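Brirncombe open day - notes before I forget it all

Back late, feet wrecked, typing this up with a plate of toast. Promised Morfudd Dafis I'd do a write-up for the group as she couldn't get a seat in the car. So, in no real order.

Brirncombe slate works, the old dressing sheds plus the bit of the quarry they still cut from. Open one Sunday in February and one in April, that's your lot for the year. We went for the February one, February 25, 2018, and it was bitter. Bright, though. Low sun straight up the valley all morning, frost on the north side of every wall and not shifting.

Left at stupid o'clock. Wyn James driving, me in the front with the map, Efa Kneath and Eleri Jarman in the back asleep before the first roundabout. Sat nav wanted to send us over the top road. Ignored it. Good thing too, a lad at the gate told us there was ice up there and two cars sat in a ditch.

Parking is in the field below the works. Field is a generous word. Bring boots. Eleri brought canvas shoes and spent the day with carrier bags inside them.

Ticket is 6 pounds, includes the tour and a go at splitting. Cash only. Tea is extra, cash also, and the tea is strong enough to tar a roof.

First stop was the incline. 306 steps if you walk up beside it, there's a painted sign at the bottom so you can't say you weren't warned. Wyn went up like a goat. I stopped a lot and pretended to look at ferns. At the top you get the drum house, roof gone, drum still there with a bit of cable on it rusted into one lump. The loaded wagons going down pulled the empties back up, brakeman in the drum house with his hand on a lever all day. No engine. Lovely simple thing.

View from up there is the whole valley, the tips running down in long grey fingers, the river, the chapel, then hills and more hills. Stood about too long. Lost feeling in ears.

Then the sheds. Three are standing, one has a proper roof. Our guide was Shengli Cui, who has been there six years and splits slate for a living on the weekdays, roofing mostly, repairs to old houses. Very dry. Somebody asked him if the work was hard on the hands and he just held them up.

What I learned, quickly:

Block comes off the face and gets sawn to length first. Has to be kept damp. Let a block dry out and it won't split clean, so the good ones sit under wet sacking until wanted. Frost is bad for it too. He had a stack of spoiled ones by the door that had been left out over a cold week and he was still cross about it.

Splitting is chisel and mallet, halves each time. You don't start at one side and peel slices off like ham, you go down the middle, then the middle of each half, and so on. If you go uneven the crack runs out towards the thin side and you get a wedge with a feather edge. Then the trimming, done on a machine with a treadle that must be older than anybody's gran, a big blade coming down like a bread slicer. Edges come out slightly chipped on the face side, and that's deliberate.
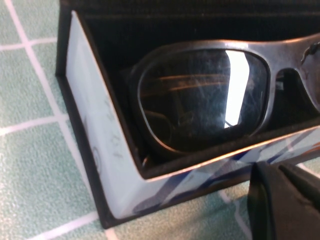
Sizes next. I've wanted to get to the bottom of Welsh slate sizes for years, they have names, queens and duchesses and countesses and ladies, going down as they get smaller, and every quarry seems to have argued about exactly where one stopped and the next began. Shengli had a rack with one of each and we were allowed to handle them. Colour is the other thing and it's murder to judge outside on a bright day. I'd been up the incline in sunglasses and would have sworn the whole tip was one flat blue. A pair like that, thick silvery grey frame, lens nearly black, smudges and fine scratches right across it, so no wonder. Took them off in the shed and there was purple, a green grey, a heathery sort with paler spots in it. The spotted ones used to be sold off cheap. Now people pay more for them. Efa bought two as cheese boards.

Splitting go was after that. You get a small block, a chisel, a mallet and a man stood behind you breathing in through his teeth. Wyn's first one went beautifully, straight down, two perfect leaves, and he was unbearable until his second one, which came apart in about five directions. Mine split with a lump on one side. Shengli looked at it for a while and said it would do for a very small shed. Eleri was best of all of us, took her time, tapped along the edge, listened to it. There's a note change just before it goes. I couldn't hear it. She could.

Lunch. Soup in the old weigh office, leek, proper bread, long tables so you end up talking to strangers. Sat next to a couple from the other side of the county who'd been to every open day for years and wanted to tell us about the year it snowed. They did tell us. Cake was bara brith or nothing, we had bara brith.

After lunch the records room, which I nearly skipped and am glad I didn't. It's up an outside stair over the smithy. The ledgers are in there, bargain books mostly, where each gang agreed a rate for its stretch of rock month by month. One was open under glass with the entry for a single good month, 3079 slates passed and paid for, one gang, and next to it a line in a different hand knocking money off for candles and powder. They had to buy their own. You read that and then you look at the size of the tip and go a bit quiet.

Also in there: a tin box of medals from the quarry band, a photograph of the band with no one smilling, and a wooden model of the incline that used to work and now needs a new string. Woman on the desk was lovely, said anyone with family names from the valley should write them in the book and she'd look them up over the summer. Eleri put down her great grandfather. We'll see.

Last thing was the pit itself. You only go to the fence. Sheer down, ledges cut like enormous stairs, water at the bottom very still and very green. They say 200 feet to the water but it looked more to me, I'm not good with drops. Two ravens making a racket. Jackdaws as well. Kids all wanted to throw stones and were all told no.

Shop is small. Coasters, house numbers, clocks (so many clocks), offcuts in a crate by the door for a pound each. Get the offcuts. I've got three for under plant pots and one that's going to be a doorstop.

Practical bits for Morfudd and anyone going in April:

Get there when the gates open. The first tour was half empty, the one after lunch was packed and you couldn't see the trimming machine past the hats.

Loos are by the car park only. There are none up top. Think ahead.

Dogs fine on a lead outside, not in the sheds.

Incline steps are slippy in shade even when the rest is dry. There's a track round the back if your knees object, takes longer, comes out by the smithy. Ask at the gate and they'll point you.

Gloves. Hat. The shed has a roof but no doors to speak of and the wind comes straight through.

The splitting go is fine for kids if they're big enough to hold the mallet, they do goggles for everyone.

Home by the coast road, chips on the front, Efa holding her cheese boards on her lap the whole way like a baby. Wyn says he'll drive again in April if someone else does petrol. Three seats in the back if we squash up, shout before the end of next week if you want one.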